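Notes from the bin: gathering grasp examples

Posted in April, filed under Lab, Data 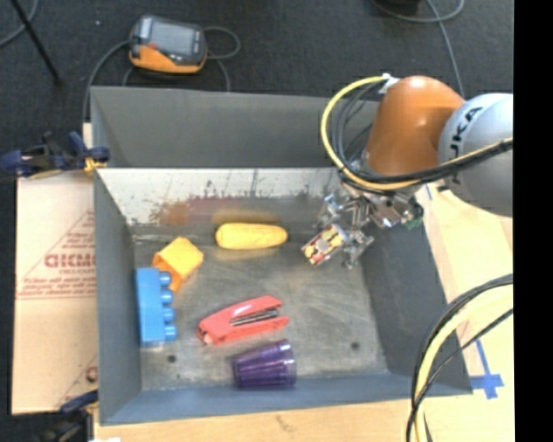

The Tivell bin with a five-object set: corn, two blocks, stapler, cup.

I have spent most of this spring collecting grasp attempts for Sani, which is what we call the model that decides where the gripper should go. A few readers asked what the collecting looks like day to day, so this post is about that and leaves the model itself for another time.

The task is simple to state. The arm looks into the bin, picks a spot and an angle, closes the gripper, lifts, and we record whether something came up with it. Then it drops whatever it has and goes again. Each attempt is stored with the camera view from before the move, the pose it chose, and a yes or no. We want a lot of these, including the ones that fail. An early set I made had hardly any failures in it, as I was picking the grasps by hand and I am fairly good at picking up cups. Sani learned from it that everything can be grasped everywhere.

The bin came with us from Enmont when the group moved to the Skasville building. We call it the Tivell bin after the project it was bought for. It is metal and it has had a hard life. The floor is covered in swirling scratches, and there is a rusty smear on the back wall that I have tried to clean off twice. I considered lining it with felt. In the end I left it alone. The metal reflects anything bright, so a yellow toy gets a second, blurry yellow toy on the metal behind it, and in the first weeks the arm went for the reflection fairly often. I would like that in the data. The bins we eventually care about are not going to be lined with felt either.

Clamps go on the rim, because an arm that misjudges its height will push the bin across the table, and then all the positions are wrong without anything looking wrong. I lost 20 attempts that way before I noticed. The blue tape on the tabletop is my reference mark. I check the bin against it at the start of every session and again after lunch.

Choosing the objects took longer than I expected. I started with a crate of 500 things from toy shops, charity shops and the stationery cupboard, and most of them turned out to be the same few shapes. What I look for now is things that are awkward in different ways. The stapler lies on its side with its arms open, and a grasp on one arm is a different thing from a grasp on both. The purple cup is translucent, which upsets the depth reading, and it rolls when touched. Building blocks are easy until one ends up against a wall with its studs facing out, and then there is only one sensible way in. The corn is the friendly one. It is nearly always picked up, and I keep it in for that reason. A session with nothing but hard objects gives long runs of zeros and doesn't teach much.

I use small sets, usually five objects, and swap them between sessions. I tried fuller bins in March. The success rate went up, which pleased me for a day, until I looked at the recordings and saw that the gripper was closing on whatever happened to be underneath it. With fewer objects it has to aim.

The routine goes like this. I tip the set in from a tub and do not tidy it. The arm is moved clear, the first view is saved, and the loop starts. I stay in the room with the handheld controller close by on the floor behind the bin, where I can reach it. Most of the interruptions are cables. The bundle along the arm is long enough to let the wrist turn all the way over, and that means it is also long enough to hang in a loop near the gripper. I have re-tied it more times than I want to write down. If a cable crosses the camera view I let the attempt stand, provided the objects can still be seen.

Labels are made automatically from the gripper opening after the lift. If the fingers have closed fully, it is a miss. This is right most of the time. It is wrong for thin things, so a stapler held by one arm can be marked as a miss while it is hanging in the air. I go through the doubtful ones in the evening with the before and after views side by side. It is dull work and I listen to the radio.

At the end of last month I had 1817 attempts stored. After taking out the shifted-bin ones, a batch with the wrong calibration file, and a number where the view was saved while the arm was still moving, there were 1637 left. That is small by most standards. It is enough to train on and see which way the errors lean, and at the moment they lean towards the walls. Sani avoids anything within a few centimetres of an edge, even when the grasp is easy, and I think that comes from the collecting policy being too timid about collisions in the first place.

So the next batch will be weighted to the edges. I am going to place objects by hand along the walls and in the corners for a third of the sessions and tip them in as usual for the rest, with a flag in the record to say which is which. I also want to try letting the arm nudge an object away from the wall before grasping it, but that needs a new kind of record with two moves in it, and the storage format doesn't allow for it yet. I'll start on the format once the edge sessions are done.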